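Search Parkness
Search posts, people, tags
Go

Sorting the soft toys this week before the Casolby toy swap. Posting as I go because a few of you asked how I do it.

1/ Everything comes out of the tubs first. I don't try to sort from inside a tub any more. I did that last August and ended up with the same bear in two piles.

2/ Three piles: keep, swap, rags. Rags is for the ones with split seams and clumped stuffing. If I can fix it in ten minutes it goes back to swap.

3/ Pale plush is the hardest to judge. Grey on the feet and belly doesn't show under a warm bulb, so I check those ones again by the window in the morning.

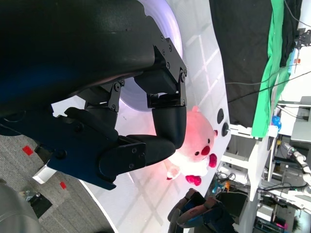

4/ Washing. Cold, gentle cycle, inside a pillowcase with the end knotted. No softener — it leaves the pile flat. Anything with a glued nose or glued eyes gets a sponge and a bit of wool wash and stays out of the machine.

5/ Drying takes longer than you'd think. The outside feels fine by dinner and the middle is still damp. I give the big ones two days on the airer and turn them over at breakfast.

6/ Once they're dry I go over the fur with a soft baby brush. Bellies first, then the head, always the way the pile runs. Red feet and noses get their own cloth in case the colour comes off on the pink or white parts.

7/ Tug test on every eye and nose. If it moves at all I take it off and sew on a felt one. Milagros Riquelme taught me to go round twice and knot at the back of the neck where it's hidden.

8/ Someone asked about weighing. The swap wants each bag under 6 kilos so people can carry them up the Willstead Road steps. Kitchen scales won't do it, I use the luggage one.

9/ Labels are just masking tape and a marker on the outside of the bag. Size and washed or sponged. I used to write a lot more and it didn't get read.

10/ Swap is Saturday, doors at nine. Bags can be left in the side hall the night before. If you've got pale fleece offcuts for patching, bring them — I'm nearly out of pink.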